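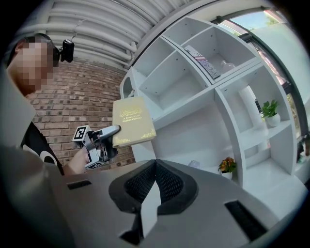 A book held upright with a hand-held gripper.

Print this page | E-mail this page

Progress report to the Fultine Fund: household savings and interest rates
16th January

We were asked to say whether savers in the Pană district are getting the benefit of higher interest rates. Our short answer is that some are, most are not, and we do not think the figures supplied to us by lenders settle the matter either way.

The work so far covers nine savings accounts, six of them easy access and the rest fixed term. We compared what each one paid with what the provider said it paid. In two cases the headline rate included a bonus that ran out after a few months, and the leaflet put this on the back page. Prellel, the largest local lender, told us its customers "overwhelmingly" move their money when a bonus ends. We asked for the numbers behind that word and received a brochure.

Soltine has been more open and has let us see how balances moved after each rate change. Its own summary says loyal customers are treated fairly. The tables are less kind. Older accounts, closed to new savers, still pay well under the newer ones, and the gap has grown since May.

We would be careful with the forecasts in circulation. Both lenders expect inflation to ease and rates to follow it down, and both have reasons to want savers to believe that and lock in now. They may be right. Their last set of forecasts was wrong by a wide margin, and neither has said what has changed in the method. We have left forecasts out of our tables.

Spending is within budget. The household survey is behind — almost six weeks, mainly through slow replies — and we doubt the first returns are typical, as people who answer letters about savings tend to be people who already watch them. We have not drawn anything from them yet and would ask the Fund not to quote them.

Next we will finish the survey, go back to Prellel for the missing numbers and look at cash held in current accounts that pay nothing. We suspect that is where most of the lost interest sits, but at present it is only a suspicion.

Print this page | E-mail this page

Comments

ratewatcher: My old account pays next to nothing and I only found out by ringing up. No letter, no e-mail.

Pennywise: Would like to see the tables. Are they going to be published?

hillside_saver: Fixed mine in May and regretted it by the summer. Agree about the forecasts.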